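Section 4: Setting up and running a self-guided walk

4.1 What this section covers

Use this section once your Covov handset is charged and switched on (see Section 3). It explains how to load a walk, find the starting point, follow the stops and return the handset at the end. The steps are written for the Betley Old Quarter walk, which is the one most visitors take. The Mosoti Harbour walk works in the same way, except where a note says otherwise.

The Old Quarter walk has 16 stops and takes two to three hours at an easy pace. The Harbour walk has 14 stops and is flatter, with fewer steps.

4.2 Before you leave the visitor desk

1. Check the number on the back of the handset against the number on your hire slip. If they differ, ask for a new slip.

2. Press and hold the round button until the handset vibrates once. The language list appears.

3. Choose your language with the up and down keys and press the round button again. You can change language later from the main menu, but the walk will go back to the start of the current stop.

4. Plug in the earpiece. The handset has a small speaker, but it must not be used inside the Chapel of the Weavers (Stop 6) or the Reading Room (Stop 11).

5. Pick up a folded paper map. The handset shows only the street you are on and the next turning.

Note: The desk opens at 9.30 am. Handsets must be back by 5.15 pm. From November to February the last handset is given out at 2 pm.

4.3 Loading a walk

1. From the main menu, select Walks.

2. Select Old Quarter or Harbour. A bar fills across the screen while the walk loads. This can take up to 20 seconds.

3. When the word Ready appears, select Full or Short. The short version of the Old Quarter walk leaves out Stops 8 to 12, all of which are on the hill.

4. Select Sound Check. You will hear a few lines read by Bouchra El Khatib, who recorded the English commentary. Set the volume with the side keys.

5. Press the round button to finish. The screen changes to an arrow and a distance in metres.

Caution: Do not remove the battery cover while a walk is loading. The walk will have to be put back on the handset by desk staff.

4.4 Finding Stop 1

The Old Quarter walk begins at the Corn Steps, on the south side of Market Place. Leave the visitor desk by the front door, turn left and follow the arcade to the end. The steps are directly ahead, with the old toll board fixed to the wall on the right.

The handset plays a short tone when you are within range of a stop. Commentary does not start until you press the round button, so you can find a place to stand or sit first. On market mornings the foot of the steps is crowded, and it is easier to listen from the top.
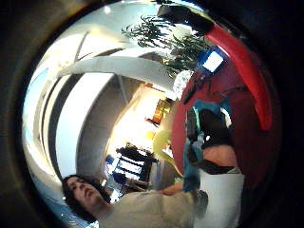 If no tone sounds at the Corn Steps, the handset may not have found its position. Walk a few paces out into the open square and wait for one minute. If the arrow is still grey, start the stop by hand as described in 4.6.

4.5 Following the route

1. Walk in the direction of the arrow. It turns as you turn.

2. At a junction the handset vibrates twice. Check the street name on the screen against the sign on the wall before you go on. Several lanes off Tanner Row look alike.

3. At each stop, press the round button to hear the main commentary. Most last between two and four minutes.

4. To hear more, press the right key. Extra items are marked with a plus sign. At Stop 3 (the Dyers' Bridge) there is an account of the flood and the rebuilding of the middle arch. At Stop 9 (Itolham Gate) Amado Salazar talks about the ferrymen's houses that stood outside the wall.

5. To pause, press the round button once. The handset switches off its screen after five minutes but keeps your place.

Note: Itolham Gate is a working road. Listen from the raised pavement on the inner side, where there is a bench. The view of the gate passage is just as good from there.

Note: The Chapel of the Weavers is still used for services. If the rope is across the door, skip the stop and return to it later. The commentary can be played outside, but parts of it refer to the painted ceiling and will make little sense in the street.

4.6 Starting a stop by hand

Tall buildings and narrow lanes can block the signal, mainly between Stops 4 and 7.

1. Press the left key to leave the arrow screen.

2. Select Stops.

3. Type the number shown on the blue disc beside the stop. The discs are set at about waist height, usually to the left of a doorway.

4. Press the round button.

The handset goes back to the arrow screen when the commentary ends. On the Harbour walk the discs are on the mooring posts and may be covered at very high tides. The stop numbers are also printed on the paper map.

4.7 Steps, slopes and closed sections

The climb from Stop 7 to Stop 8 is by the Long Stair, which is steep and has a handrail on one side only. The stones are slippery after rain. To avoid it:

1. At Stop 7, select Options, then Step-free.

2. Follow the arrow along Friary Lane and up Castle Road. This adds ten minutes.

3. The walk rejoins the main route at Stop 8, by the upper well.

The step-free route does not pass the old rope store. Its commentary can still be played by hand using number 7 followed by the plus key.

The tower at Stop 10 is closed throughout January. The commentary is played from the terrace below, and the handset gives this change automatically if the walk was loaded on the same day.

Caution: Do not look at the screen while walking on the Long Stair or crossing Castle Road. Wait for the vibration, stop, then check the arrow.

4.8 Returning the handset

1. After the last stop, select Finish. The arrow points back to the visitor desk.

2. Unplug the earpiece and drop it in the tray marked Used.

3. Hand in the handset with your slip. Your deposit is returned once the number has been checked.

If you finish near the harbour you can hand in an Old Quarter handset at the Mosoti ticket office instead. Tell the staff there which desk you hired it from. Deposits paid by card are returned to the card, and deposits paid in cash can only be collected at Betley.

4.9 Problems on the walk

Screen is blank: hold the round button for ten seconds. If nothing happens the battery is flat, and the desk will exchange the handset.

Sound in one ear only: push the earpiece plug fully in until it clicks.

Wrong language: go to the main menu, select Language and choose again.

Arrow points the wrong way: stand still and turn slowly in a full circle, holding the handset flat.

Message "Walk not found": the handset has lost its stored walk. Return to either desk and ask for it to be loaded again. Make a note of your last stop number so that you can carry on from there.

For battery care and cleaning, see Section 5.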